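Quick notes on getting the contact-height residual method running. Wrote this up in May after the second re-run so the next person doesn't lose a week like I did. Assumes the arm is homed and your tool offset is sane. If not go do that first.

## What you're building

Short version: robot touches a board at a grid of points, we log commanded height vs height at contact, fit a plane, and whatever is left over (the residual) trains a small correction model. Ikeda is our name for the fitting script, Nonberg is the logger. Both in the lab repo.

## Before you start

- Warm the arm up. Run the idle loop for 9 minutes, no shortcuts
- Zero the force reading with the tool hanging free, not near the board
- Board down on the table, slightly crooked is fine – the plane fit and the corner touches sort out rotation
- Pull the cables through the full range by hand once, check for snags
- Start Nonberg BEFORE you enable motion. It drops the first few rows otherwise

## Step 1: corner touches

Jog to each corner of the area you want to cover, touch, save. Four points. Keep well in from the edges of the board. If you get a big mismatch on the fourth corner your board is rocking, so shim it and redo all four.

## Step 2: the grid

Default grid is 186 points. Load `grid_default`, set approach speed to low, set the contact threshold, go. Watch the first row with your hand on the stop button.
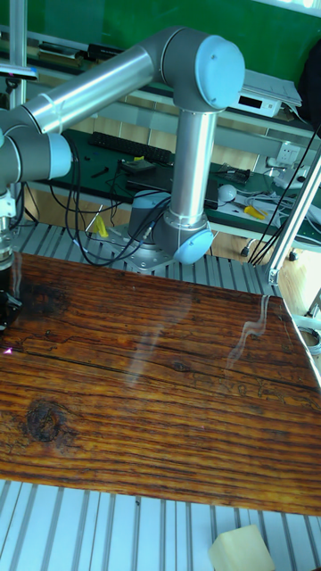
Grid spacing is the setting people get wrong. Too coarse and the model just learns the plane again, too fine and you're there till dinner. Put extra points wherever the surface changes character. On this board I'd add a tight patch over the big dark knot on the left and a smaller one over the knot near the centre, plus a line of touches running across the grain so you catch the cracks. Leave the plain stretches at default. Extra points go in `grid_extra`, same format, one per line, and teh order doesn't matter.

## Step 3: fit

Run Ikeda on the log folder. It spits out the plane, the residuals, and a plot. Look at the plot! If residuals slope in one direction the plane fit failed, usually one bad corner. If they look like random speckle, good, carry on.

Train with batch size 128 and stop at 3,000 steps. Longer just memorises the board. We tried it.

## Step 4: check it on points it hasn't seen

Hold back one row in every nine. Compare plane only vs plane plus correction on those rows. On our boards the correction helped most near knots and did close to nothing on flat grain. Report both seperately or the average hides it.

## Things that went wrong

Threshold too low – contact fires in mid air when the arm decelerates. Bump it up a notch.

Same log folder used twice. Ikeda merges them without complaining. New folder every run.

Eltden config loaded by mistake. That's the old tool length and it will drive into the wood. Check the header line says Sukstead before you enable anything.

Still to do: repeat on an unvarnished board, and sort out the logger dropping rows.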